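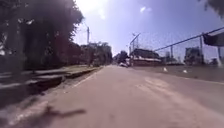 May 5, 2021

Back at my desk with a sunburned neck and a notebook full of half-legible pencil, so I'm typing this up before I lose the thread. Morning went to the Buvden road, the long straight stretch with the trees down the left side, and I have to say it was a lovely day for it. Bright blue sky, and a surface so pale that I was squinting by the second page.

First thing to put down is the dust. The asphalt has a light coat of it, and over on the right half there are paler streaks and patches running at a diagonal. I've gone back and forth on what those are. My first thought was old wash from the bank, my second was something tracked in by trucks from the Rultaletti yard (they do come through with gravel, and not always with a tarp on). I rubbed at one with my boot and got a clean smear, so at least part of it is sitting on top. I'd like to see the same patch after a good rain before I commit to anything in the Kurup binder.

Markings: I couldn't make out any lane lines on this stretch. There's a faint pale line that follows the edge along the left curb, and that is all I have. If anyone has the old striping plan, please leave it in my tray, I'd love to know whether the center was ever painted at all.

The curb I liked very much. It's a plain concrete step with the sidewalk edge behind it, and with the sun where it was, the face fell into shadow and the top showed up in bands, which makes it a pleasure to sight along. I taped the face at 14 cm at my first stop and again at my second, and wrote the second one down twice for some reason. Stops are 22 m apart, and I did 11 of them before lunch. Behind the curb there's the narrow strip of grass, greenish-yellow at the moment. I'd want to see it again in July, when I expect it will be plain yellow.

About the trees. The big one at the near end is a monster, very dense and so dark it looks nearly black against the sky, and then the rest of the row carries on down the road. I don't know the species and I'm not going to guess in ink. Leaf litter should go on the list for the fall visit anyway. The tall utility pole that comes up out of the row makes a good sighting mark, so I used it all morning and would suggest everyone else do the same, so our notes line up.

Still to do: the right-hand side, which I've hardly touched, and the far end by the buildings. The Drarkix sheets only cover the first 300 m, so somebody needs to print the next set. Also more pencils, and sunscreen for the kit bag, please!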